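Hutcombe opens its doors, and the robot takes its time

HUTCOMBE — The line outside the old seed warehouse on Montes Street started forming before nine on Thursday, August 30, 2018, which is early for a town that usually needs a parade or free corn to get out of bed. The draw was a robot arm. The free coffee may have helped.

Plulis, the small automation firm that moved into the building in February, held its first open day for neighbors, job seekers and anyone who had complained about the parking. By closing time the sign-in sheet at the door ran to around 300 names, including several in crayon.

Visitors went through in groups of 15, each led by an engineer who had plainly been told to smile. The tour took in the machine shop, a storeroom, a long hallway with a framed map of the county, and finally the room everyone had come for, where an arm was set up to handle food for commercial kitchens.

"We know people want to see it go fast," said Hòa Lã, who runs the handling group. "It does not go fast. We'd like to get that out of the way."

She was as good as her word. The arm traveled to its starting position at about the pace of a man looking for his glasses. One boy in the front row asked if it was on. Told that it was, he asked if it could be on more.

Lã explained that speed is the easy part, and that the company spends most of its time on grip. Soft food changes shape when it is squeezed, and two pieces from the same batch can behave like strangers. A setting that holds one of them nicely may leave a dent in the next. The crowd, which contained a fair number of people who had made dinner rolls, nodded along.

Irena Lis, the operations manager, handled the questions about jobs, and there were plenty. Plulis employs 12 people in Hutcombe and plans to hire for assembly and testing over the winter. She declined to give a number for the new positions, then declined again for a man who rephrased the question as a guess. Applications can be picked up at the front office, where there is also a jar for parking complaints.

The firm's only customer so far is Tundmont, a catering supplier two counties over, which has agreed to try the system in one of its kitchens. Lis described the arrangement as "a trial, with paperwork." Tundmont sent a man in a tie to the open day. He ate two doughnuts and would say only that he was encouraged.
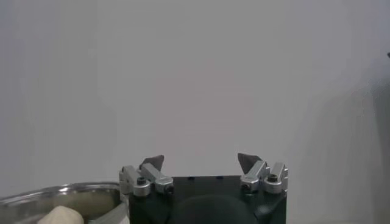 Will the robot put kitchen workers out of a job?

Lis said the company is aiming at the dull, repetitive lifting and placing that kitchens have trouble staffing, and that Tundmont has told its workers no positions will be cut during the trial. What happens after the trial, she said, is up to Tundmont. The man in the tie was by then in the parking lot.

The last group went through shortly after three. Among them was a retired baker who watched the arm for a good while with his hands behind his back and offered the opinion that it should use more flour. Lã wrote this down.

Plulis expects to hold another open day next year. Residents who want to be told the date can leave an address at the front office, weekdays until five. Street parking only.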